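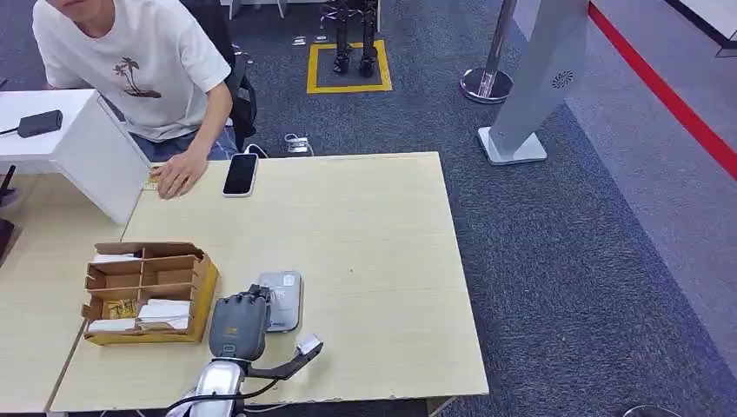

O que se aprende numa tarde de portas abertas

Opinião > Tecnologia e trabalho > Automação

Fui à demonstração da Fokberg com pouca vontade. Já assisti a bastantes apresentações de robôs em que tudo estava ensaiado ao milímetro, com música, luzes e um apresentador de microfone na orelha, e saí de quase todas sem saber mais do que sabia à entrada. Fiquei duas horas e meia nesta e escrevo porque me parece que o formato devia ser copiado.

O espaço era uma sala alcatifada de cinzento-escuro, com mesas de madeira clara. Numa delas havia uma caixa de cartão aberta, dividida em compartimentos, com pacotes e papéis brancos lá dentro. A mão do robô, cinzenta, com vários dedos, estava erguida à frente de um aparelho cinzento e plano pousado na mesa. Ao fundo, dentro de um quadrado marcado no chão com fita amarela, estava um humanoide de pé. O material parecia saído de um armário de escritório, e considero isso um ponto a favor da organização.

A tarefa era arrumar pequenos objetos nos compartimentos e voltar a tirá-los. Dita assim, não impressiona. Qualquer criança de quatro anos a faz enquanto pensa noutra coisa. Mas a Fokberg decidiu mostrar a tarefa sem cortes, incluindo as vezes em que corria mal, e foram muitas. Um pacote mole dobrava-se entre os dedos. Uma folha ficava presa na borda do cartão. A mão parava, recuava, tentava outra vez por outro lado. Houve uma tentativa em que a folha acabou no chão e Toàn Kiều, o engenheiro que conduzia a sessão, apanhou-a e voltou a colocá-la no sítio sem comentar.

Gostei desse silêncio. Noutras casas teria havido uma graça para aliviar a sala.

Kiều explicou depois que a equipa tinha registado 3728 tentativas com aquele tipo de caixa e que 3466 tinham terminado com o objeto no compartimento certo. Deu os dois números sem os transformar em percentagem. Quando alguém do público fez a conta em voz alta e disse que era um resultado excelente, ele respondeu que dependia de quem tivesse de resolver as restantes. Num armazém, disse, cada falha é uma pessoa que interrompe o que está a fazer e vai até à máquina.

É este o ponto que me interessa. A discussão pública sobre automação faz-se quase toda entre dois campos: os que anunciam o fim do trabalho manual e os que juram que nenhuma máquina substituirá as mãos humanas. Os dois falam de um robô que funciona sempre ou de um robô que não funciona nunca. O que vi naquela mesa funciona na maior parte das vezes, devagar, e precisa de alguém por perto. As consequências para quem trabalha são outras e quase não se debatem. Quem é essa pessoa que fica por perto? Quanto ganha? Quantas máquinas tem a seu cargo ao mesmo tempo? Conta como operária, como técnica ou como vigilante?

Coloquei a pergunta a Oanh Mạc, responsável pelos contratos com clientes. Respondeu que a empresa recomenda duas pessoas formadas por turno, mas que a decisão cabe ao cliente. É uma resposta correta do ponto de vista comercial e insuficiente em tudo o resto. Se o fabricante sabe que o equipamento precisa de acompanhamento, e sabe-o com a precisão de quem contou as falhas uma a uma, devia escrevê-lo no contrato e não apenas no manual. Disse-lho. Ela tomou nota, o que não garante nada, mas também não me tentou convencer do contrário.

Na segunda parte, os visitantes puderam trocar os objetos da caixa. Foi a melhor ideia da tarde. Duyên Hầu, que dirige a expedição de uma pequena distribuidora de peças, a Estent, tinha trazido sacos dos que usa todos os dias, de plástico fino, com parafusos dentro. Os primeiros escorregaram. Ao fim de algumas tentativas a mão passou a agarrá-los pela parte cheia, e três seguiram para o compartimento. Duyên Hầu não aplaudiu. Perguntou quanto tempo demoraria a fazer uma encomenda completa e, ouvida a resposta, disse que por agora ficava como estava.

Contou-me à saída que tem na empresa gente com problemas nos pulsos por causa desta mesma operação, repetida durante anos, e que compraria amanhã uma máquina que lhes poupasse metade dos movimentos. Convém lembrar isto quando se defende o trabalho manual em abstrato. Parte dele faz mal a quem o faz. Sou a favor de que seja entregue a máquinas assim que elas forem capazes, desde que as pessoas não sejam despachadas no mesmo camião que as caixas velhas.

Tenho duas críticas à organização. A primeira é a lotação. Inscreveram-se 299 pessoas e a sala, dividida em grupos, mal dava para ver. Quem ficou atrás ouviu falar de dedos e de cartão durante vinte minutos sem enxergar nem uns nem outro. Um ecrã maior teria resolvido. A segunda é mais séria. Não havia ninguém convidado em nome dos trabalhadores, nem de sindicatos, nem de comissões de segurança, nem das escolas profissionais da zona. Cường Đồng, que dá aulas de manutenção industrial e veio por conta própria, soube da sessão por um antigo aluno. Trouxe perguntas melhores do que as minhas: quem faz a paragem de emergência, quem substitui um cabo gasto, quem assina depois da reparação. Devia ter tido lugar na mesa, e não numa cadeira da última fila.

A Fokberg anunciou que repete a iniciativa em janeiro, desta vez nas instalações da Olteanu, com o mesmo exercício e, espera Kiều, menos folhas no chão. Sugiro que mantenha quase tudo. Que mostre as falhas, que deixe o público levar objetos de casa, que continue sem música. E que mande convites às escolas e aos sindicatos com a mesma antecedência com que os manda aos investidores.

Às autarquias que andam a anunciar polos de inovação, e são várias, sugiro que exijam sessões destas antes de ceder terrenos ou isenções. Uma tarde chega. Põe-se a máquina a fazer o trabalho que promete fazer, à frente de quem hoje o faz, e deixa-se essa gente perguntar até se cansar. Quyên Lò, que trabalha no turno da noite da Olteanu e estava ao meu lado na segunda parte, fez uma única pergunta: se podia experimentar ela própria a tarefa, na mesma caixa, ao lado do robô. Disseram-lhe que não estava previsto. Em janeiro podia estar.

Contacto: redação Drirley | © Drirley, todos os direitos reservados | Voltar ao topo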